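January, late, kitchen table

Spent the whole day asking whether a machine can do the chores yet, and came home to a sink that nobody and nothing had touched. I washed the lasagna pan by hand. It took 2 soaks and a butter knife.

The day was at Mulldale, where Intan Nair has been trying to find out what a pair of robot hands can manage in a house without a person standing by to rescue the socks. I went because Tierney wants 900 words from me on "the robot housekeeper," and because I've been rude about the robot housekeeper in print before and felt I should at least meet it.

Intan has a list of chores. It has 358 lines on it, and she read me a good part of it over coffee. Fold a hand towel. Fold a bath towel (a separate line, and apparently a separate universe). Put a mug on a hook. Pick up a coin. Find the other shoe. I asked which ones were done and she said, "Define done," and I wrote that down because I expect to use it on my landlord.

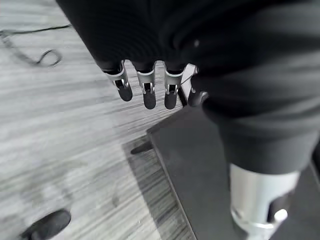
What I keep thinking about is floors. Most of my housework is floor work, if I'm truthful - picking up the thing, then cleaning where the thing was. People picture the robot at the stove with an apron on, but I'd settle for one that could tell a cable from a piece of string and leave the first one alone. There was a thin black cable lying in a loose hook on the pale floor at Mulldale, just the kind I've sucked into my own vacuum twice, and the hand was hanging near it with its black fingertips pointing down like it was thinking the matter over. I felt a kinship. I also spend a lot of time with my hands dangling above a mess, deciding.

I asked Intan how a hand is supposed to know what belongs on a floor. She said that's most of the problem. A mat belongs, a sock doesn't, a shoe depends on the family. My mother could have settled it in one sentence but she was never consulted by the industry.

Bríd Cronin turned up after lunch. She's at Sirgate, on the shop-floor side, and has no patience for towels. Her view is that the home is the worst possible place to start. In a shop the bin is where the bin is. You tell the machine to pick up the bracket and put it in the tray, and it does that until the end of the shift without wondering if the bracket is somebody's favorite. She did one job like this for Rallside, 2,000 brackets to be moved from one side of a bench to the other, and the customer was delighted. Then someone swapped the tray for a deeper one and everything stopped until she drove over. She told this as a success story.

The two of them argued about it for most of an hour. Intan says a chore you can only do with the tray in the right place isn't a chore, it's a magic trick. Bríd says the invoice got paid. 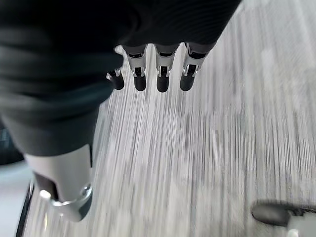
I think my trouble is with the word "hand." Call it a hand and I want it to do what mine does, including the parts I never notice, like feeling around behind the couch cushion for the remote while looking at the TV. And it does look the part. Four fingers in a row, a pale thumb with a shiny ring around it, a dark cloth cover over the back like a glove somebody cut short. It has nicer knuckles than I do. But when I asked Intan if I could have it on loan to do my lasagna pan, both of them laughed, and they hadn't agreed on anything else since lunch.

Her answer, once she'd stopped, was that water is a whole other list.

So where does that leave Tierney's 900 words? Shop floor: yes, if you don't touch the tray. House: some of it, slowly, on a good day, with Intan. I could pad that out. I might put in the mug on the hook, which she says she's proudest of, though I'd like to see my own mugs tried. Two have no handles.

Need to ask Bríd how deep the new tray was. Also buy dish soap. The pan is drying on the rack and I can see from here that I missed a corner.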